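Skoltlow gets its coffee morning back

June 30, 2023

If you've walked past the old Juta shop on the corner in Skoltlow lately and wondered about the brown paper on the windows, I have news, and it's the good kind! The Wattimena coffee morning is coming back, and it's moving in there.

For anyone who moved here after it stopped, Wattimena was the little cafe by the bus stop that let people sit for two hours over one cup and never once gave you a look. When it closed in February I sulked for a good week. I'd been going for years, mostly for the gossip (and the banana bread, let's be fair).

Herman Purba, who ran the counter there, has taken the Juta lease for two years. I caught him on the sidewalk with a paint roller in his hand and he was happy to talk. "I missed the noise," he told me. "My kitchen at home is much too quiet." The neighbors chipped in as well - the collection jar at the Rarkby bakery and a couple of yard sales brought in $2,488, and all of it went on chairs, cups and a new sink.

The room is smaller than I expected, but there's space for more than 60 people if the back doors are open and nobody minds elbows. I got a quick peek and the walls are now a very cheerful yellow. Herman says the second coat is still to come. I liked it streaky.

One thing that may start a few arguments is the coffee itself. The old place had a huge machine that hissed and banged all morning, and it was sold off when the cafe shut. Herman is looking at pods for the first few months, with filter coffee in big flasks for the rush.

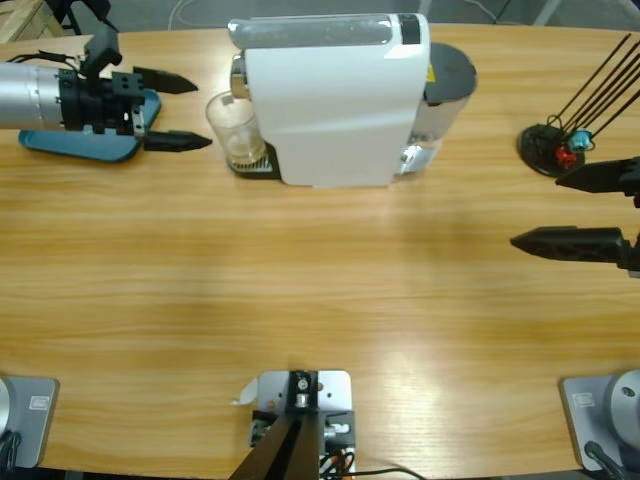
I know some of the regulars have strong feelings about pods. I used to, too, until my sister got a pod machine and I found myself at her house every other morning. My only real gripe is the trash, and Herman says he'll keep a bin by the door for the used ones and take them for recycling himself.

Tea drinkers, you're fine, it's the same big brown pots as before. Doors open at nine, coffee is pay what you can, and if you've still got one of the old Wattimena mugs in your cupboard (I have three, sorry) Herman would love it back.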